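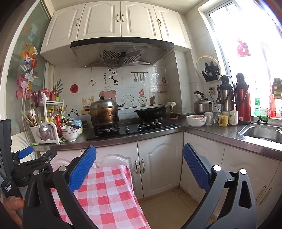

Range hood and tiled backsplash, residential kitchen.

Small Group Dental Enrollment Feed
Progress report to the Director of Group Operations
Reporting period: February

Status

The project is on schedule for file exchange and behind schedule for billing reconciliation. Spending is within the approved amount. One decision is requested from the Director and is set out near the end of this report.

Scope reminder

The project replaces emailed spreadsheets with a standard enrollment file sent from the broker platform (Cevent) to the dental policy system (Dremero). It covers employer groups sold through the Negri and Livden agencies. Vision and short-term disability are out of scope and are still handled by hand.

Work completed

The file layout was frozen at the start of the period. Both agencies signed off on the field list, including the two fields that had been in dispute: the employee's original hire date and the reason code for a mid-year change. Hire date is now required. The reason code is required only when the effective date falls outside open enrollment.

All 758 employer groups in scope have been matched to a group number in Dremero. Matching was done on tax ID first and on legal name second. Where the two disagreed, the tax ID was kept and the agency was asked to correct the name on its side. Negri has finished its corrections. Livden is still working through groups that changed ownership last year and kept the old name on the policy.

Nightly test files have run from Cevent since the layout was frozen. Files arrive before the billing job starts, except on Thursday, when the platform's own maintenance window delays the send. The loading job now waits for a trailer record and does not start on a partial file. Before this change a short file was read as a set of terminations, which would have ended coverage for every member missing from it. The fault was found in the test region and no live member was affected.

Test results

The last full test file carried 3,602 member records. Nearly all loaded without manual work. The rejected records fell into the following groups:

Dependent listed with no subscriber in the same file
Dependent over the age limit with no student or disability flag
Termination date earlier than effective date
Plan code retired at the last renewal

Retired plan codes are the largest group and all come from one table in Cevent that was not updated at renewal. The platform team has the corrected table and will load it with its next release. Age limit rejects are correct under the plan rules and should stay as rejects. The agencies have asked for clearer wording on the reject report, and a draft has been sent to them.

Billing reconciliation

This item is late. The plan assumed that premium could be compared at the group level. In testing, group totals agreed in cases where two member-level errors canceled each other, so the comparison has to be made by member. The member-level report has been written but takes too long to run in the billing window. An index has been requested from the database team. Until it is in place, reconciliation runs after the invoice is produced, and any difference is carried as an adjustment on the following invoice.

Nine groups use list billing with a split employer share that varies by job class. Dremero does not store the split. These groups will remain on the manual process through their next renewal.

Risks

The agencies keep their own copies of the enrollment spreadsheet. If staff continue to update these after cutover, changes will be lost. Each agency has agreed to set its copy to read-only on the cutover date.

Retroactive terminations beyond the contract limit are accepted by Cevent and rejected by Dremero. The broker sees a confirmation and does not see the reject until the next day.

Decision requested

Approval to cut over the Negri groups first and hold the Livden groups until their name corrections are complete. The cost is a longer period of running both processes. Staff time for this is available within the current budget.

Next period

Load the corrected plan code table and repeat the full test.
Install the index and time the member-level report.
Issue the revised reject report wording to both agencies.
Confirm the manual procedure for the list-billed groups in writing.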